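Projects > Software > Gripper notes

Getting the wrist camera to stop lying about timing

September 13, 2018

I spent most of May trying to work out why the arm kept closing its fingers in the wrong place. The grasp planner was fine on paper. I fed it still pictures and it picked sensible points every time. Put it on the moving arm and it missed to the same side, over and over, by a bit more than the width of a fingertip.

The setup is the one I wrote up before. There is a camera at the wrist, a control loop called Nundier that drives the joints, and a separate program, Madley, that looks at the pictures and says where to go next. The two talk over a socket. Madley was stamping each picture when it finished decoding it, and Nundier was treating that stamp as the moment the picture was taken. The gap between the two was 69 milliseconds. At a slow approach you would never see it. At the speed I wanted, the hand had moved on.

Randi Granström suggested logging the joint angles next to each picture and sliding one set against the other until they matched. I did that over 2,672 pictures and the best match came out at the same figure I had got by hand, so I trust it. The fix was 14 lines. Madley now takes the stamp from the camera driver, and Nundier keeps a short history of joint angles and looks up the one that belongs to the picture.

The second problem was blur. Soft things are the worst for this. Fuzzy cloth has very little for the tracker to hold on to even when it is sharp, and once the fibres smear into streaks the tracker follows the streaks. It would report a steady drift along them and the planner would chase it.

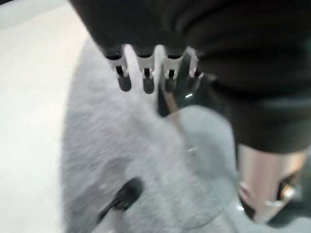

Wrist view, with motion blur on the grey fabric under the fingers.

I now score each picture for blur before the tracker gets it. The gripper is always in view and it stays fairly sharp, so I mask it out first, otherwise it pulls the score up and bad pictures get through. Anything under 40 is dropped and the planner carries on with its last good estimate.

The mask is drawn by hand and will need redoing if I change the fingers. I would like to build it from the gripper model instead, but the model in Ardeleanu still has the old finger lengths in it. That is next, along with moving the log files off the control machine.

3 comments | 5 shares

Contact | © Gendimcombe | Back to top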